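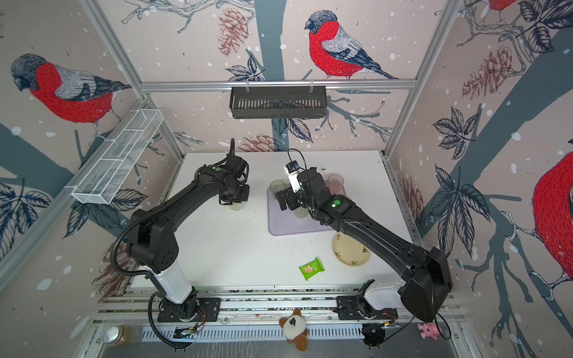 Why not wipe first and move the cups afterwards? A reader of the December handout asked this, and said it saves a trip to the sink.

It leaves crumbs under the mat. Take cups and plates off the surface before any cloth touches it. Unopened snacks go back to the cupboard. 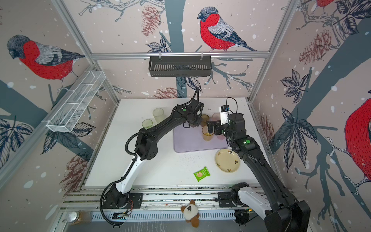 Handles should point outwards, so the next person can lift a cup without touching the rim. Carry the tray level and set it down before opening a door.

Filed under: Housekeeping Skills > Table Service

Related handouts
Washing Up by Hand
Trays and Trolleys
Crumbs, Spills and Cloths

Last updated: 1 April 2026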